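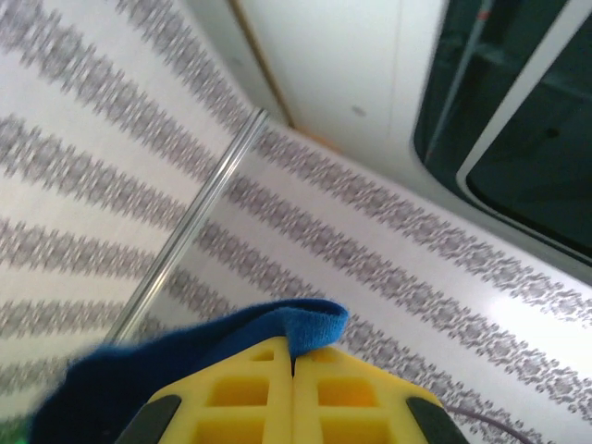
Ernesau, 20 May 2022

Home Data Files Labels Changes Contact

Vumen Household Linings and Cloths

README for release 2

This is a collection of 2285 still pictures of patterned surfaces, cloths and small furniture parts in a furnished apartment in Ernesau. It was put together for people who work on home inventories and need pictures where the covering on a surface matters as much as what is lying on it. Printed stripes, ornamental bands, plain panels, folded cloth and narrow edge strips are the main subjects.

What is in the folders

The pictures are sorted into 25 folders. Each folder covers one stretch of tidying: clearing a surface, laying a cloth flat, moving something from one spot to another, or putting things back. Folder names are the date-free codes from the room plan and have no other meaning. Inside a folder the files are numbered, but the numbers were assigned after shuffling, so do not read them as a time order.

A plain text file called notes.txt sits in each folder. It lists the labels used there and anything the labeler was unsure about. Please read it before using the folder. A few of the notes are longer than the label lists.

Labels

Every picture has at least one label. The ones that need a word of explanation are these:

patterned-surface: any surface with a repeating print. Bands, stripes and all-over prints are included. We don't record whether the surface is paper, fabric or plastic, because the labelers could not agree often enough.

fold: a place where a printed surface changes direction. The fold label is used when the pattern visibly bends, even if no crease line can be seen.

clear-item: anything see-through, such as a rod, a lid or a jar. Glass and acrylic share this label. If the print underneath can be seen through the item, both the item and the surface are labeled.

cloth: loose fabric. Color goes in the second field (blue, white, gray, other).

panel: a plain, flat furniture face. Small round marks on a panel are not labeled separately. In release 1 they were called screws, and many turned out to be dimples or stains.

edge-strip: a narrow strip along the side of a panel, usually in a different color from the panel itself.

opening: a dark gap or compartment. Items inside are labeled only if their outline can be followed.

dark: a mostly black picture with no item that can be named. Small bright specks do not count as items. The second field is left blank.
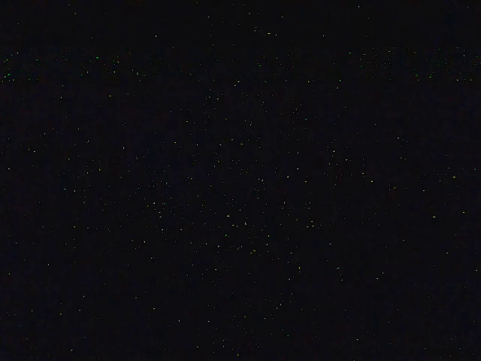
Labeling was done twice for every folder, and differences were settled by a third pass. The fold and opening labels gave the most trouble. In 32 pictures the third pass did not settle it either, and those carry both versions with a slash between them.

Changes since release 1

The screw label was removed and its pictures moved to panel. The separate glass and acrylic labels were merged into clear-item. Two folders that held the same pictures under different codes are now one. Several cloth entries had "gray" where the printed surface was gray and the cloth was another color; these have been corrected.

Known problems

Gray prints with fine motifs are hard to outline, and the outlines in those pictures follow the whole band, including the white gaps between motifs. Some pictures are blurred by motion. Blur is not labeled. White panels against white printed surfaces sometimes have outlines that overlap a little at the border.

The apartment is one home with one set of furnishings. Results from it will not carry over well to homes with dark wood, tile or plain tablecloths.

Related files

The room plan and the label sheet are kept with the Mockus shelf list, which uses the same codes for furniture. The older Gumex list uses different codes and should not be mixed with this one. Corrections can be sent through the contact page with the folder code and file number in the first line.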